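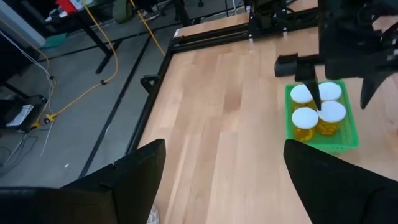

Report on the Open Day Visit to the Traltia Laboratory
Course project: Two-Arm Handling of Small Containers
Submitted by: Project Group 3
Course supervisor: Sólveig Lykkegaard

1. Purpose of the visit

The group attended the open day of the Traltia laboratory on 27th April as part of the required fieldwork for the course. Students had spent the first part of the term reading about two-arm robots and had written a short plan for a packing task of their own. The visit was meant to show how such a task is set up in a working laboratory, and to let the group put questions to the staff before building began.

Three questions were agreed on in advance. How is the work area arranged so that two arms can share it safely? How is a person's skill passed on to the arms? What kinds of errors occur most often with small, smooth objects?

2. Program

Visitors were received in the main hall and given a short safety talk. The laboratory expected a larger crowd than in past years, and over 1,000 people had registered for the day. Student groups were taken through in small parties, which left enough time at each station for questions.

The morning was given to the Jitaru station, where two arms work across one table. The afternoon consisted of a talk on the Flollik control software and a question period with the laboratory staff.

3. The Jitaru station

The station is built around a wooden tabletop with black rails along its edges. Small clear jars with flat white lids are handled in a green plastic basket with perforated walls. During our time at the station there were four jars in the basket, set two by two, each partly filled with yellow-orange contents. One of the black grippers worked from above with a finger pointing straight down between the two rear jars, while the other arm's gripper was positioned on the near side of the table.

The group found this position instructive. Jars placed this way leave a narrow gap for the fingers, and the lids are the first thing a finger will strike if it comes down at the wrong point. In our own plan the jars had been drawn with wide spaces between them. We now regard that as too easy a case, and the drawing has been changed.

Staff explained that the motions are first taught by a person who guides the arms by hand control. Each run through the task is saved, and unsuccessful runs are kept and marked as such. At the time of our visit the station had 1,567 saved runs, of which 396 had been marked as unsuccessful. The goal is 2,000 runs by the end of June.

4. The software talk

The Flollik software receives the pictures from the cameras together with the position of each joint. The speaker showed how a run can be played back slowly and stopped at the moment of contact. Several members of the group remarked that this was the most useful part of the day, as the course software has no such function.

A question was asked about lighting. The answer was that clear containers are difficult under strong overhead light, and that the staff vary the lighting on purpose between sessions. A second question concerned the Platov fingers, an older design which the laboratory has stopped using for jars. These were wider at the tip and tended to push a neighboring lid when they closed.

5. Findings for our project

The visit answered the first two questions in full. The third was answered only in part – staff named collisions with lids as the most common error, but did not have separate totals for each kind.

The following changes to the project plan have been approved by the supervisor:

The jars will be placed closer together, in a basket with side walls.
Failed runs will be saved and marked, with a short note on the cause.
The finger tips will be redrawn to a narrower shape.
Lighting will be changed between sessions and recorded in the log.

The group did not have the chance to try the hand controls, which were reserved for staff during the open day. A request for a second, shorter visit has been sent to the laboratory through the course office. The revised drawings are attached to this report as Appendix A, and the list of questions put to the staff as Appendix B.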